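Kakus Fashion Prize: Questions and Answers for Applicants
Updated for the coming round

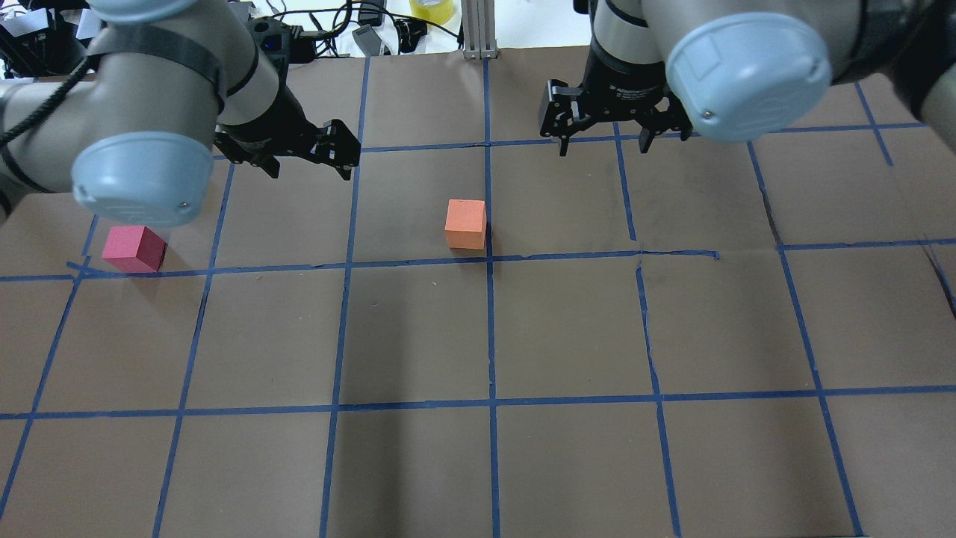
Blue tape grid on brown paper.

What is the Kakus Fashion Prize?
It is a prize for young labels which make clothes, bags or shoes and which want to show them through a campaign made together with a photographer, a film maker or an illustrator. We judge the clothes and the campaign together, as one work.

Who can apply?
Any label that has sold at least one collection and has fewer than 20 people on its staff. Students can apply if the label is registered in their own name. You do not need to live in Iltoren, but one person from the label must be able to come there for the final in October.

Do I need to have a partner already when I apply?
No. In the last round, 17 of the 67 labels on our long list came without a partner. If you mark "no partner" in the form, we send your look book to the photographers and art directors who asked us to be matched. We can not promise a match.

Can the partner be a member of my own team?
Yes, but please write it clearly. The jury likes to know who made which decision.

What must I send?
Six looks from the same collection, photographed on a person and not on a hanger. One page of text about the idea of the campaign. A list of fabrics with the country where each was woven or knitted. Please do not send garments by post at this stage. We have very little storage and we had to return some coats last year at our own cost.

Is film accepted?
Yes, up to 96 seconds, with or without sound. If you use music, you must have the right to use it also on the internet.

Can I send a campaign which was already published?
You can, if it was published after January. Campaigns which were paid by a department store are not accepted.

What does the winner receive?
The winning label receives a window at the Asley store for one season and a printed campaign book. The production of the book is done by Yammine, and the label keeps the rights to all pictures. There is no money prize. Travel to the final is paid for one person per label.

Who pays the models?
The label pays them, and we ask for a signed note which says that they were paid. Friends who model for free must sign also.

Do you give feedback to labels which are not chosen?
Only to labels on the long list. It is short, normally one paragraph, and it comes by e-mail in November.

I made a mistake in my form. What can I do?
Open the form again with the same link and correct it before the closing hour, which is 6 p.m. Iltoren time on the last day of May. The newest version replaces the old one. Pictures must be uploaded again each time, because the form does not keep them.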